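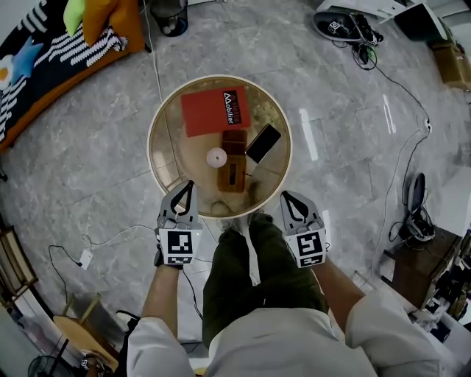 Home Meetings Minutes Recordings Members Contact

Hiris project: minutes of the working meeting on hand-held gripper demonstrations

Held in Brovville, small meeting room, 2019-11-24
Present: Loïc Marty (chair), Vitória Frade (minutes), the Isex software group by telephone
Absent with apology: the Priedītis laboratory

1. Minutes of the last meeting

The minutes were accepted with one correction. Under item 4, "the markers are calibrated" must be read as "the left and the right markers are calibrated separately". Loïc asked that the old file is kept beside the corrected one.

2. State of the recordings

Vitória presented the state of the collection. There are now 681 recordings of table tasks made in homes with the two hand-held grippers. Of these, 284 were made on tables with a glass or other reflective top. The rest were made on matt tables and on kitchen counters.

The Isex group asked if a recording with a pause in the middle is counted as one or as two. It is counted as one, if the person did not put the grippers down. If the grippers were put down, the markers must be shown to the head camera again and a new recording starts. This is how it is written in the protocol already, but the sentence is easy to miss and Vitória will move it to the first page.

3. Result of the marker comparison

This was the main item. The question from the summer was whether the position of each gripper can be taken from the square markers on its block only, as seen by the head camera, or whether the motion sensor in the handle is needed also.

Loïc compared the two methods on the same recordings. With markers only, the tracking was lost at least once in many recordings, most often when the wrist turned and the upper marker was seen from the side. The second marker on the block helps in this situation, but only if it is not too much foreshortened. With markers and motion sensor together, 17 recordings still had a loss long enough that the path of the claw could not be repaired.

Vitória had expected that the reflective tables are the main reason. The result does not support this clearly. Among the 17, the glass tables are present but they do not dominate. Loïc looked at each case by hand. In several of them the person had the arms very near to the body and the forearm covered the marker. In others the room light made a bright reflection on the floor tiles and the exposure of the camera changed for a short time. For the remaining cases he has no explanation that he wants to defend today.

The Isex group said that the comparison is not completely fair, as the parameters of the marker detector were chosen on matt tables. Loïc agreed. He will repeat the comparison with parameters chosen on a mixed set, and he will keep the present numbers in the report so that the reader can see both.

Decision: the motion sensor stays in the method. The report will not claim that glass tables have no effect. It will say that in our recordings the effect was smaller than we expected.

4. Objects on the table

There was a longer discussion about how many things may lie on the table before a task begins. The Priedītis laboratory had written in advance that it prefers an almost empty table, as the labels are easier to make. Vitória does not agree. In a home, a table has a telephone, a box, a book and some other things on it, and a method that works only on an empty table is of small use to the project.

Loïc proposed a compromise: the person leaves on the table what is there, and moves only what is in danger of breaking. Vitória accepted this. She asked that also the floor and the furniture are left as they are, except for cables in the place where the person stands, which must be put aside for safety.

It was noted that objects with printed words are useful for the labelling, for the person who labels can name them without doubt. Flat objects are more difficult for the claw. When a flat box lies directly on glass, the tip of the claw often slides along the surface before it finds the edge. This sliding should be labelled as part of the approach and not as a failed grasp.

Decision: the compromise is adopted for new recordings. Old recordings are not changed.

5. Starting position

The protocol says that the person begins with both claws open and empty, in front of the table. Loïc found that some persons begin with the claws far above the table and others almost at the rim. For the learning this is not a problem, but for the automatic cutting of the recordings it is, as the program waits for both upper markers to be visible and still.

The Isex group will change the program so that one upper marker is enough, if the other gripper is seen by its lower marker. They ask for five test recordings with the claws near the rim of a round table. Vitória will make them.

6. Report

The draft has all sections except the discussion. The Isex group would like the word "hand-held" to be used everywhere, since "wearable" is used in two sections and suggests a glove. Accepted. The figure with the path of the left claw must be drawn again, the axis is in the wrong unit.

The report should be ready in February. The Priedītis laboratory receives the draft before that and has the right to add a remark of its own to item 4.

7. Actions

Loïc: repeat the comparison with the mixed parameter set; correct the axis in the figure.
Vitória: move the sentence about pauses; make the test recordings; write to the Priedītis laboratory about the compromise.
Isex: change the cutting program; send a list of places where "wearable" must be replaced.

8. Other matters

The spare cable for the right gripper is too short when the person is tall. Loïc will order a longer one. The key of the meeting room must be returned to the reception on the ground floor.

Minutes written by Vitória Frade, read and agreed by Loïc Marty.

Last updated: after correction of item 5 by the Isex group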